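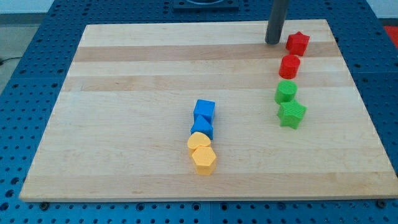

Shape blocks on the maple board, blue, yellow, red and green, two lines.

June 6, 2021

Quiet Sunday in the workshop, and I finally had a few hours with the little blocks and no phone ringing, so I'm writing this up while I still remember which thoughts were mine and which were Yao-tsung's (he will correct me anyway, and he's usually right).

The maple board first, because I'm fond of it. I love how the strips go from pale cream to honey, and it makes a much friendlier background for the colors than the gray tray we used to put everything on. It's sitting on the blue perforated table for now. I gave it a rub with the Tilach board oil earlier in the week, one thin coat, and I think I'll leave it at that. Two coats made the last board so slick that every block went wandering the moment you leaned on the table.

The blocks are the small Goltitz set, printed here. You can feel the layer ridges when you run a thumbnail down the side, and I keep going back and forth on whether to sand them. For: they'd look more like something from a shop. Against: the ridges give you a bit of grip, and I've grown used to them! Yao-tsung Leung is firmly against sanding and says so every time he walks past the bench. I did one spare cube with fine paper just to see, and the blue went chalky and sad, so that's one vote for his side.

In the middle line I have the blue pieces at the back, cube and then the triangular prism, and the yellow heart and hexagon in front. The other line, over on the right, alternates in pairs of color. I like the middle one better to look at, because you get the split straight away, but the pairs are more fun to set up and I suspect they'll be more fun for whoever has to copy them. The heart is the one I'd redo if I had the patience. It's a lovely shape, but it gets lost when the hexagon stands right up against it. Try it a finger's width farther back next time, or swap the two.

On filament: the yellow is from the Zitis spool, which leans toward orange, and I've decided I don't mind. Beside the maple it looks warm, and beside the blue there's no mistaking one for the other. There are 3 spools left on the shelf, and I've written the shelf number, 961, on the lid of the block box so they stop getting separated. Please put them back there and not under the sink.

Still to do: ask Hashemi for a box with a lid that closes properly, break the sharp corners on the spare prisms, and print one more heart, slower this time. I'll leave the board set up overnight so Yao-tsung can have a look at both lines in the morning before we pack anything away.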